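Home | News | Opinion | Clubs | Calendar | Contact

This site uses cookies to remember your preferences. Accept | Settings

Let the Robotics Club Do the Dishes

Opinion, 10/02/2023

I have a soft spot for the big robot contests, and I want to say that first, before the parents who drove all those miles to Malton with me last season start composing letters. I love the noise and the matching shirts and the way a gym full of teenagers goes dead quiet in the last ten seconds of a match. I've cried in those bleachers (more than once, if you must know).

But I've been helping with the Trurkeck club for a few years now, and this fall the students voted to skip the contest and spend the year on what they call the Bilus project, which is teaching a pair of arms to handle ordinary kitchen things. There was some grumbling. One father asked me in the parking lot whether the kids were going to put "loaded a dish rack" on their college applications, and I said I hoped so, and I've been thinking about his question ever since.

A contest robot gets to live in a very tidy world. The field is the same size every time, the game pieces are the same, and the rule book this year ran to 190 pages so that there would be no surprises left in it. A kitchen has no rule book. Spoons slide. Wire racks have all those thin little bars, and a stick that looked perfectly straight when you set it down turns out to be leaning on its neighbor. Our students spent most of September on that one small rack, and I've never heard them argue so well. 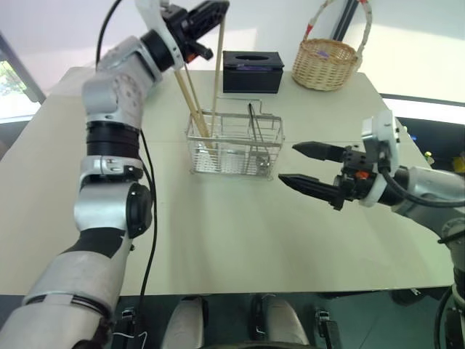
The left gripper at the top of a wooden stick in the rack, with the right one open on the other side.

What I like best is that the work is slow enough for everybody to get a hand in. In our contest years we had 14 students and, if I'm truthful, about three of them touched the robot once the season got going. The rest made buttons and carried batteries, bless them. Now the quiet ones are the ones we lean on, as they tend to be the ones who notice that the fingers are coming in a hair too low, or that somebody has turned the rack around since yesterday and thrown off the whole afternoon's notes.

They keep those notes in a big spiral book, and they write down every try, good or bad. They set themselves a goal of 200 tries before winter break. I'd be fibbing if I told you it makes thrilling reading, but I took it home one evening and stayed up far too late with it anyway! Somewhere in the middle the handwriting changes from "it missed" to "it missed because we started too far left," and I thought, well, that's an education right there.

I do understand what they're giving up. There won't be a trophy for the case by the front office, and the younger kids who came to us because they saw a match on the Picard field will have to wait. I'd like the club to go back someday, maybe every other year, and I've told the students so. They were polite about it.

In the meantime, come to the open house. It runs 2 hours, there will be cookies, and you're welcome to stand beside the table and watch an arm take its sweet time over a wooden stick. Bring the grandparents. Mine would have pulled up a chair.

Comments (14) | Share | Print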